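Re: [shoptalk] can they do the boring jobs yet?
From: Nafula Mabula
Date: March 2022

Hi all,
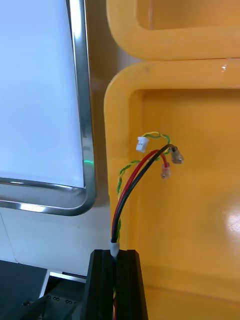
So I've been chewing on Sreekumar's question all weekend and I think I disagree with him, or half disagree. Quoting the part I mean:

> We've got an arm at Brostside that will move parts from bin to
> bin all night long. If it can do that, it can plug in a connector.
> I give it until May and then I'm handing it the wiring bench.
> Tell me why I'm wrong.
> Sreekumar Rao

OK, I'll try! A part in a bin stays put while you reach for it. A wire doesn't. You touch a loose lead and the end swings off somewhere else, and then you've got to find it again, turn it the right way around and push hard enough to seat it without bending anything. A little two-pin plug on a twisted pair is the one I'd dread most (I've put them in crooked myself, and I have fingers). Spade terminals are a bit kinder, but you still need something holding the other side.

Then there's the looking. Clear or tinted plastic sleeves, shiny yellow bins behind the work, glare coming back off everything. At Stenus we spent two days moving one lamp. Two days! Kavitha Chowdary finally hung a dull gray cloth behind the bench and our arm started finding the red lead most of the time. The black one still gave it fits.

Our best afternoon was 6 good plugs out of 30 tries, with me resetting the leads between tries, so please don't anyone call that automation. I can do ten in the time it takes to do one.

Where I'm with Sreekumar is the dull stuff next to the wiring. Fetching bins, holding a bracket still while a person does the screws, that sort of thing. I'd take that tomorrow. Same at home, now that I think of it. I'd let one carry the laundry upstairs but I wouldn't ask it to untangle the phone chargers.

Sointu, did you ever get the softer fingertips to grip a crimp sleeve without it rolling? And which ones did you use?

Nafula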